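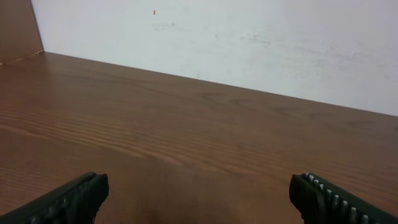
Dendgate asked that the wall behind the table be entered on this form as well as the table, on the grounds that marks above the rear edge were left out of the last two returns and then came up again at handover. The request has been adopted, and section 3 has been added.

# Furnished Rooms – Table and Adjacent Wall Inspection

**Site:** Wusetti Residence, reading room
**Item:** Table, asset no. 497
**Inspection date:** Jan 20, 2019
**In service from:** 2016
**Form held by:** Hodžić Property Services

Mark each line S (satisfactory), M (monitor), A (action required) or N (not inspected). Comments are required for M, A and N.

## 1. Tabletop

- [x] 1.1 Surface smooth, finish present – **S**
- [x] 1.2 Color and grain consistent with asset record – **S**
 Comment: Reddish-brown, grain running roughly lengthwise. The close striping at the left is part of the figure of the wood and is not to be recorded as scratching. An entry to that effect in the August return has been struck out.
- [x] 1.3 Sheen even under room light – **S**
 Comment: Slight gloss. The lighter, more orange area toward the rear left is reflected light. The inspector viewed it from two sides before marking this line.
- [x] 1.4 Free of rings, burns and adhesive residue – **S**
- [ ] 1.5 Underside – **N**
 Comment: Requires two persons to tilt. Carry forward.

## 2. Edges, joints and stability

- [x] 2.1 Rear edge straight, no lifting – **S**
- [x] 2.2 Front edge free of splinters – **S**
- [x] 2.3 Corners – **M**
 Comment: Front right corner slightly rough to the touch. No hazard at present. Do not sand; the finish is thin at this point.
- [x] 2.4 Table does not rock under hand pressure – **S**
- [x] 2.5 Brown side panel at left secure – **S**
 Comment: Fixings tightened by hand a quarter turn.
- [ ] 2.6 Clear passage of 700 mm at the front, chairs pushed in – **A**
 Comment: Passage is short when both chairs are in place. Remove one chair or relocate it to the hall.

## 3. Wall behind table

- [x] 3.1 Paint sound, no flaking – **S**
- [x] 3.2 Free of marks – **A**
 Comment: One very small red-orange mark, a short upright dash, well above the table. Gray smudges and scuffs lower down and to the right of it, faint but spread sideways over some distance. Clean with a damp cloth and mild soap first. If the marks remain, touch up from the off-white held in store, tin no. 107. A second tin is nearly the same shade and has been used in error before – check the lid.
- [x] 3.3 Junction of wall and table edge clean – **S**
 Comment: A thin line of shadow at the junction is normal and should not be filled.
- [ ] 3.4 Outlets and cables – **N**
 Comment: Covered by the separate electrical inspection.

## 4. Cleaning products

- [x] 4.1 Rivix polish stored upright with cap closed – **S**
- [x] 4.2 Cloths for wood and cloths for walls kept apart – **M**
 Comment: Both kinds were in one drawer. Separated at the time of inspection.

## Actions carried forward

| Line | Action | Responsible |
|---|---|---|
| 1.5 | Inspect underside | Hodžić |
| 2.6 | Remove or relocate one chair | Wusetti |
| 3.2 | Clean wall, touch up if required | Hodžić |

Line 2.3 is to be checked again at the next inspection. A copy of this return goes to Dendgate with the wall entries included.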